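第四章 没有头衔的使者：民间人物与非正式外交

先说说我自己是怎么掉进这个坑的。我读研究生那会儿，满脑子都是条约、照会和大使馆，觉得外交嘛，就是穿深色西装的人坐在长桌两边，念一份早就改过十几稿的文件。后来导师丢给我一摞旧档案，让我整理一支业余乒乓球队的出访记录。我当时心里直嘀咕：这跟国际关系有什么关系？结果一读就读了整整一个夏天（空调还坏了），到现在也没从这个题目里爬出来。

这一章要谈的，就是那些没有外交官身份、却在两国之间来回走动的人：运动员、乐手、退休的教授、做生意的，偶尔还有厨师。前三章我们讲了国家怎样承认国家、使馆怎样设立、谈判怎样开场。到了这里，我想请你暂时把那套程序放一放，看看程序走不通的时候，人们还能怎么办。

我们先认识两个地方：斯塔尔比（Stallby）和多科（Dokow）。这是本书用来做推演的两个国家，隔着一条河，断交多年，后面几章还会反复用到，所以请记住它们的名字。两边没有大使，没有直航，连邮包都要绕道第三国的港口城市库尔盖特（Kurgate）。某年6月，斯塔尔比的一支民间合唱团收到邀请，去多科演出。团里一共10个人，政府既没有批准，也没有反对，发言人只说了一句“这是私人行程”。

你看，有意思的地方就在这句话里！“私人行程”四个字，给双方都留了退路。演出顺利，官方可以说气氛有所改善；出了岔子，官方可以说与我无关。我每年上课讲到这里，总有学生举手问：那到底算不算外交？我的回答是，先别急着给它贴标签，先看谁批的签证、谁付的旅费、谁在机场接的人。把这三件事查清楚，再来谈算不算。

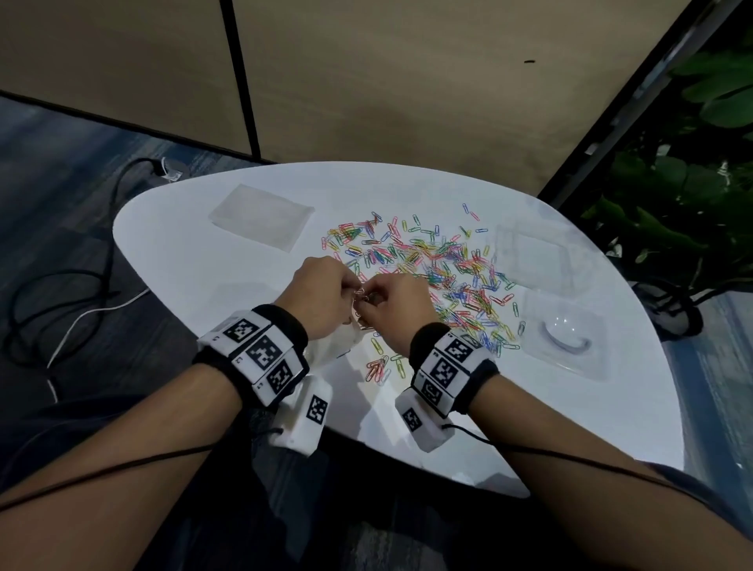 国际关系系 外交史与比较外交教研组

接着往下说。学界对这类往来有好几种叫法，常见的是“第二轨道外交”和“民间外交”，很多人混着用，我自己早年写文章也混过（被审稿人狠狠批了一顿，活该）。本书里我会分开用。第二轨道，指的是有政策背景的人以个人身份坐下来谈，参加的多半是前官员、智库研究者，谈的内容会有人带回去汇报。民间外交要宽得多，体育比赛、巡回演出、学生交换都装得下，参加的人未必关心政治，有的甚至根本不知道自己被人写进了简报。

合唱团那个例子显然属于后一种。不过请注意，推演材料里还有一个人，叫吉山·米拉尼（Zeeshan Mirani），身份是随团的翻译。他在晚宴上和多科文化部门的一位处长聊了很久，回国后写了一份备忘录，主张先恢复通邮。这时候事情的性质就有点变了：同一趟旅行，对唱歌的人来说是演出，对翻译来说却很像一次试探。一趟行程里装着两种外交，这在真实的历史里也很常见，读材料时要多留个心眼。

还有名气的问题。名人出访总能上头条，镜头多，话也多，可我一直觉得名气是把难用的工具。它能让对方领导人愿意见面，也能让国内舆论一夜之间翻脸。名人说错一句话，收拾的往往是那些连名字都没上过报纸的科员。我采访过几位这样的科员，他们讲起来可都是一肚子苦水，第三节会专门写他们。

那么这种往来究竟有没有用？我得坦白，我自己的看法变过好几回。刚入行时我信得很，恨不得给每支球队都发一枚勋章；中间有几年又特别灰心，觉得全是合影和纪念品。现在我大概停在中间的位置：它很少直接换来协议，但它能保住一些电话号码。等到两边真想谈的时候，有人知道该打给谁，这已经很值钱了。当然，你读完本章完全可以不同意我，我倒挺盼着有人来跟我吵一架的。

本章的安排是这样的。第一节梳理概念，把上面提到的几种叫法讲细；第二节讲体育团体出访，材料最多，读起来也最轻松；第三节转到接待方，看看签证、安保和座次是谁在操心；第四节讨论制裁期间的私人旅行，法律条文多一些，建议泡杯茶慢慢看。

读之前，请先做一件小事：翻到书后的附录二，把古曼（Ghumman）备忘录读一遍。文件不长，日期是26/01/2023，是多科方面对合唱团来访的事后评估，也属于推演材料。第一遍不用做笔记，只留意作者在哪些地方用了“据悉”，在哪些地方用了“我方认为”。到第三节我们会回过头来，一句一句地拆它。

4.1 几个容易混淆的概念

先从“轨道”这个比喻说起。火车的两条轨道是并排铺的，谁也碰不到谁，可外交里的两条轨道经常交叉，有时干脆共用一个站台。所以我一直不太喜欢这个词，只是大家都用惯了，我也只好跟着用。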